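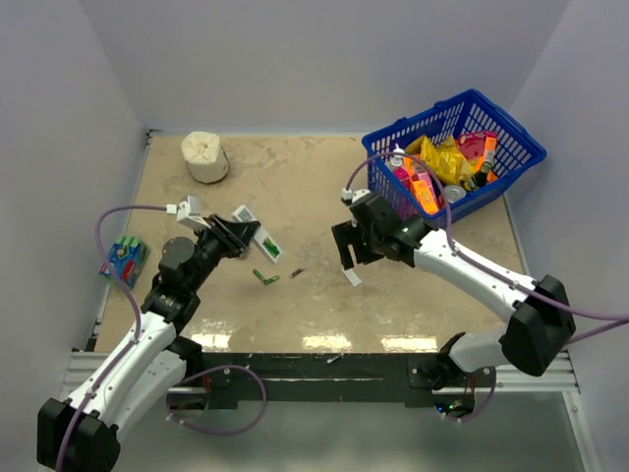
Two robot arms at the table, with the walls behind.

Subject: Re: [camley-assembly] Draft march permit rules, section 176
From: Pieter Le Roux
2 comments | 25 shares

Lina Issa wrote:

> I read the draft last night and I am stuck on two points. Section 176
> says a permit is needed for any march of 70 or more people "on a public
> way." It doesn't say if that means the number expected or the number
> that shows up. If we file for 60 and 80 come, are we in violation when
> the extra people arrive, or only if we knew they would?
>
> Second, the old rule let us keep to the sidewalk on Previer Street with
> no permit at all. I can't find that in the new text. Was it dropped on
> purpose?
>
> Lina

Lina,

On the first point, the draft uses two different words. Paragraph (a) says "expected attendance" and paragraph (d), the penalty paragraph, says "attendance." As written, an organizer can meet (a) and still be charged under (d). I think this is a drafting error. Paragraph (d) was copied from the old parade rule, where the only number that mattered was the number of vehicles, and those had to be listed in advance.

The fix is one word. I would add "expected" to (d) and leave the rest alone. Thulani Lekota wants to go further and add a good-faith defense. I don't object, but a defense only helps after someone has been cited, and the one-word change stops the citation from being written.

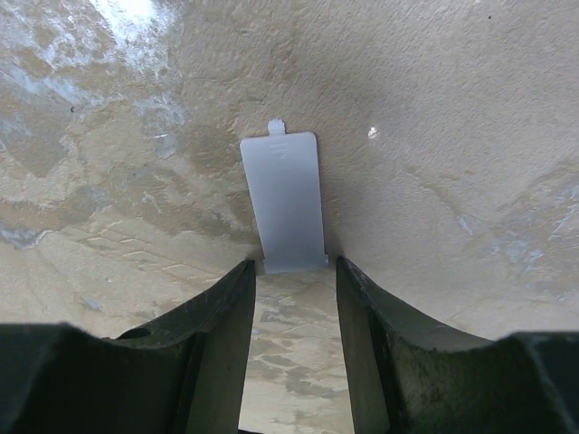 On the second point, the sidewalk exemption is still there but it moved. It is now in the definitions, under "public way," which excludes a sidewalk if those using it leave room for others to pass and obey the signals. There is no separate exemption to find. The effect on Previer Street is the same as before, with one exception: the block in front of Kamolrat Hall. The draft sets a 25-foot clear zone at the hall doors during public meetings, and the sidewalk there is inside the zone. A march that stays on the sidewalk would have to cross the street before the hall and cross back after it.

Hnat Tymoshchuk walked that block with a copy of the map and reports that the only marked crossing is past the doors, on the Natus Road side. A march coming from the station would reach the clear zone before it reached the crossing. The draft gives no route around this. Either the zone has to be smaller on the station side or the town has to mark a second crossing. 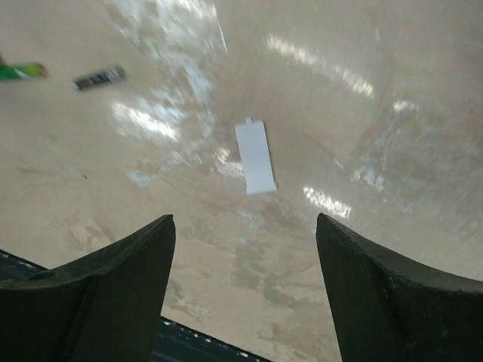
There is also the matter of who can end a march. The old rule named the police chief or a deputy. The draft says "any officer present." I would go back to the old wording and add that the order must be given aloud, twice, with time to leave between the two. Tatsuya Arai has asked the town attorney for the reason behind the change and has not had an answer. Until we have one I suggest our comments state only that the change is not explained in the staff report.

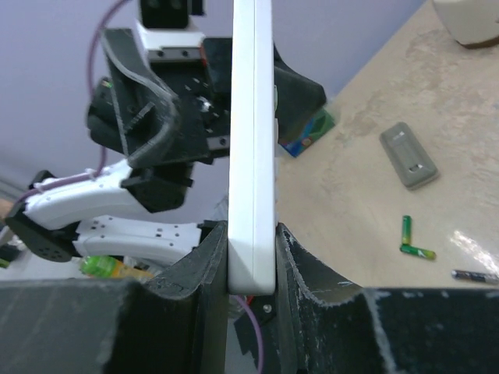
The clear zone also has to be posted, and the posting language is weak. Paragraph (f) requires "a sign at each end of the zone" and gives a letter height but says nothing on which way the sign faces. A sign set parallel to the street is close to useless to a person walking toward it. They get what you get with the white panel held upright between the black fingers: its narrow side and a faint seam. The paragraph should say that the face of the sign must be square to the direction of foot travel. It should also say that no one may be cited under (d) for entering a zone that was not posted that way.

I will put the changes to (d), (f) and the crossing into one set of comments and send it to this list for corrections. Please mark edits in the text and not in the subject line. If you disagree with the wording on officers, send me your own version of the sentence.

Pieter

Last updated: November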